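We use cookies to improve your experience on this site. Accept all / Manage preferences

Vase openings and stem counts, part two

In the first part I covered cutting wire stems to length. This part covers the vase opening, which decides most of what the arrangement will do afterward.

Artificial stems weigh very little and do not swell in water, so the only things holding them in position are the rim, the neck and the friction between stems. A wide mouth gives no support at the rim. The bundle leans until it meets the wall of the vase and stops there. A narrow neck grips the bundle, and the spread at the top depends on where the stems cross.

For a wide cylinder I fill the bottom third with glass gravel. I use the Granel 1,000 g bag, which does one large vase with a little left over. Put in the longest stem first, push it down to the base, then add filler sprays until it stops rotating. Roses go in last and low, on the side opposite the long stem. If the whole bouquet still leans, accept it or add gravel. Floral foam also works, but it sheds and I stopped using it in February.

For a narrow neck, use no gravel. Thin stems only. Tie them loosely 33 mm below the point where they leave the neck, bend each one outward by hand, and lower the bundle in as one piece. Remove a stem if you have to force it.

Both types are on the cream table at the moment, against the plain wall.
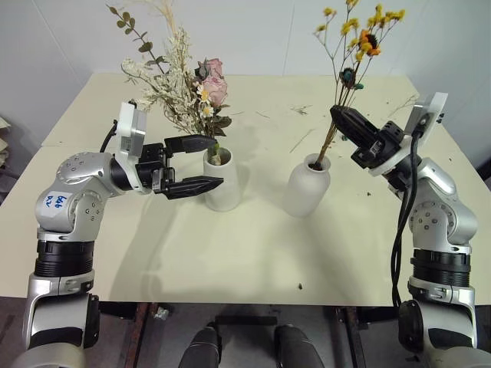
Mixed bouquet in the wide mouth, left; yellow and orange in the narrow neck, right.

The left one has the roses and daisies on the right side and the long leafy stem going up to the left. I would still shorten the plume of dried grass. The right one is sparser and I prefer it. The dark teal flower sits low on the stems and could come up a little.

Sigita Siliņa wrote to ask about dust. A soft brush, dry, working from the center of the flower outward. For leaves, a barely damp cloth - never on dried grass.

Part three will be storage boxes. I have the Stiltero one with dividers and still need to measure the inside height.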